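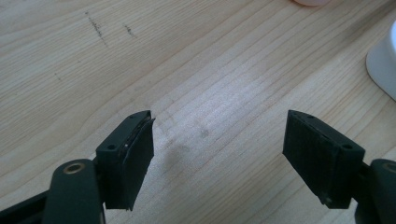
Section 4. Fitting the Finger Pads and First Handling Check

This section applies to the Rudetik hand-held gripper, built from the workshop kit. It assumes that the linkage has been assembled as described in Section 3 and that both arms swing freely on their bushings. Builders who are preparing a pair should complete one gripper before starting the second.

4.1 Fitting the pads

1. Open the jaws fully and lay the gripper on its back on a firm table.

2. Wipe the inner face of each mounting block with a dry cloth. Remove any old adhesive.

3. Cut two pads from the black sheet supplied. The pad may overhang the block slightly at the top and bottom. A ragged lower edge does not affect the grip, but loose strands should be trimmed.

4. Press each pad onto its block, starting at the upper edge. Hold for one minute.

5. Leave the pads overnight before closing the jaws under load.

Note: If a light seam shows between pad and block, the pad has not seated fully. Lift it and repeat step 4.

CAUTION: Keep fingertips clear of the arms when closing the jaws. The gap between arm and block narrows quickly.

4.2 Setting up the station

1. Place the table so that the operator can reach all of it without stepping sideways.

2. Lead each cable away from the operator's feet. Leave enough slack for the full reach of the arm.

3. Set out one open box with its lid standing away from the operator, and one divided tray on the near side of the table.

4. Take one gripper in each hand. Sleeves should be close-fitting at the wrist.

5. Pick up a small round container with the right gripper and hold it above the table. Do not squeeze beyond the point where the container stops turning in the jaws.

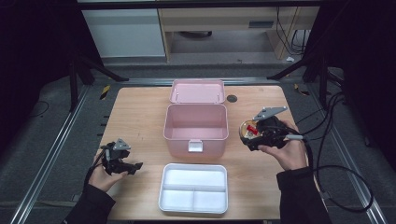

Figure 4-2. Two-handed check, with a round container held in the right gripper.

6. Change hands and repeat. Both grippers should need the same effort -- if one feels stiff, return to Section 3 and loosen its pivot screws by a quarter turn.

Grippers used in the shared workshop are entered in the bench log kept by Theresia Berchtold. The log entry should give the kit number and the number of closing cycles. Pads are replaced at 2,000 cycles. One set was kept in use for 2,917 cycles as a trial and had begun to slip on smooth lids, and the longer interval was therefore not adopted.

4.3 Closing check over the tray

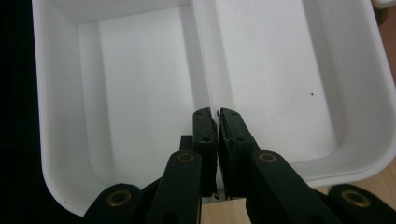
Page last changed: 12 April 2023 (W. Danzer)

1. Empty the tray and lower the gripper toward it, fingertips pointing away from the operator.

2. Close the jaws until the pads are nearly touching. The two pads should stand parallel, with only a narrow gap between them.

3. Compare the upper bushings on the left and right arms. They should sit at the same height. A difference means that one arm has been fitted one hole too low.

4. Look for dark fragments at the tips of the pads and brush them away before handling clean parts.

CAUTION: Do not rest the weight of the gripper on the divider wall of the tray.

Record the result in the bench log. Questions concerning this section may be sent to Iman El Sherbiny at the workshop desk.

Related items
Section 3. Assembling the Linkage
Section 5. Cable Routing and Strain Relief
Replacement Pads: Cutting Template
Bench Log Form 201
Flaltari Table Clamp: Fitting Notes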